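Two-armed picker at a shelf wall: what rules do you use for the basket hand?

carnness_bench
Posted in Robots and Automation > Safety and good practice

We are writing the house rules for a two-armed robot that picks fruit from open shelving into a hand basket. The site is our unit at Larnby. One arm holds the basket, the other does the picking. Our risk assessment covers people walking up to it, and that part is finished. What I can't find is any sensible practice for the basket arm. Should it hold still during a pick or is it allowed to follow the other hand? And should the basket be put down between picks?

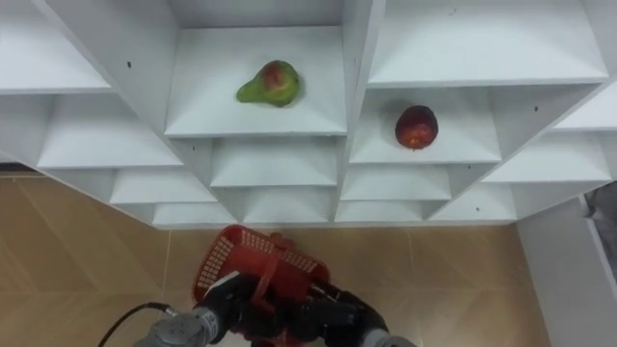
Basket up at the shelves, with a pear and a red fruit in separate compartments.

At present the draft only says "basket to be kept clear of shelving", and two of our operators read that in different ways. We set the gap at 190 mm and one of them measures it from the handle. Any wording that has worked for you would help.

olvera_line2

Measure from the rim, and write "rim" in the rule. The handle swings on most baskets so it is no good as a reference.

On your first point, we have the basket arm hold position from the moment the picking hand enters a compartment until it is fully out again. After that it can move. We had both arms moving together for a while and the planner allowed it, but the person on the stop button couldn't tell which arm to watch. Our rule reads:

Basket arm stationary while picking hand is inside the shelf line. Basket arm moves only when picking hand is outside the shelf line and holding or empty, not releasing. 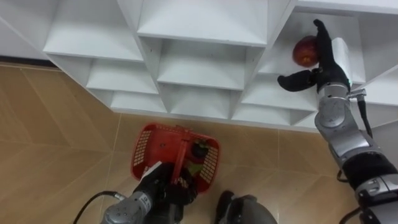

The shelf line is the front edge of the boards. If your compartments are angled, don't use a flat plane for it or you will be arguing over the corners. We marked ours per compartment in the software. It took an afternoon.

Also set a limit on what goes in the basket. A held load gets heavier as you go and the wrist torque check done at the start with an empty basket tells you nothing by the end. We re-check after every 3 items.

trerer_mick

just put the basket on the floor between picks, much simpler

carnness_bench

Floor is a problem for us as it is food. We would need a stand. The rim wording is going in tonight, thanks, and so is the stationary rule. What do you do if the item is dropped?

olvera_line2

Stop both arms, operator picks it up with the robot held in a protective stop, item goes in the waste and not back on the shelf. Then log it. We don't let the robot go after anything on the floor. Our log has 146 entries and most of them are round fruit, so you might want to look at your release height too. Ours is set low, with the fruit below the rim before the fingers open.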